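Lomdale Resource Accounts – Country Edition

The Lomdale Country Edition is a reference data set for economists and public agencies. It sets a nation's mineral, farm and forest wealth beside its income, debt and population. 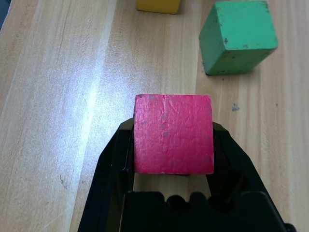

Accounts are supplied for 18 countries and revised in October.

Coverage
Minerals, cropland, timber and fresh water – 7 tables per country. 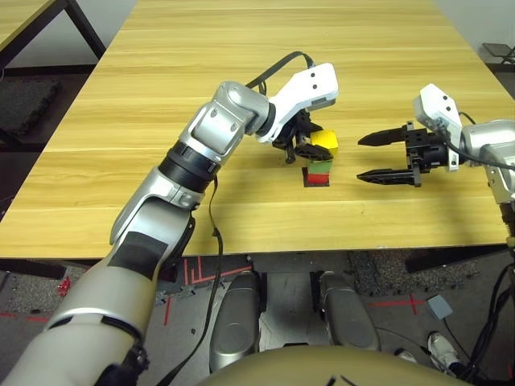
Licenses
Single reader or agency. Each license runs for 2 years.

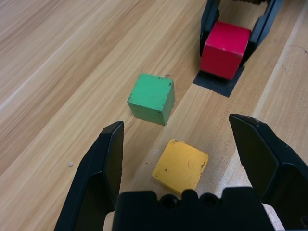

Support
Inquiries are received by Lok-yiu Ng, Kubiak Economic Publishing, until 6 p.m. on Friday. 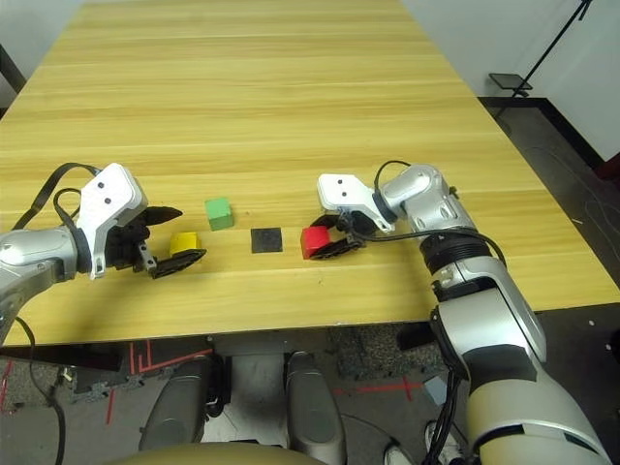

Replacement files are issued free of charge during the license term.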